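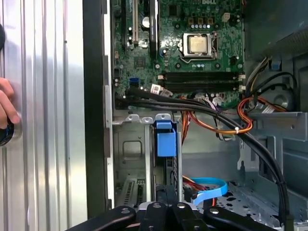
Tallanby Computer Reuse invites applications for the position of Bench Technician at its Delska Street workshop. The technician receives donated desktop computers, opens and inspects them, and prepares each one either for return to service or for parts recovery. Much of the work is done inside open towers, with the motherboard, processor socket and memory slots in reach, and applicants should be at ease identifying these parts on Dell and other office machines. The position is part-time, 3 days per week, and reports to the Workshop Manager, Waldemar Tomaszewski.

Duties include:
Removing and sorting memory, drives, brackets and cables
Checking boards and connectors for damage
Recording each unit in the workshop register
Keeping the bench and parts shelves in order

The workshop handled 600 machines last year, and the successful applicant will be expected to work steadily and with care. 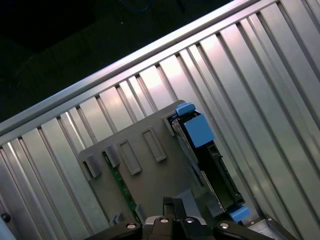 Applicants must have at least two years of experience in computer repair or a related trade. Formal certification is welcome but is not required -- a short practical test will be given at interview. The work involves some lifting and long periods of standing. Tools and protective gloves are supplied. Training in the register system is provided during the first month of employment.

Please send a letter of interest and a current resume to Nisreen Akl, Personnel Office, Tallanby Computer Reuse, 37 Delska Street. Applications must be received by Aug 21, 2024. Applicants selected for interview will be notified in writing.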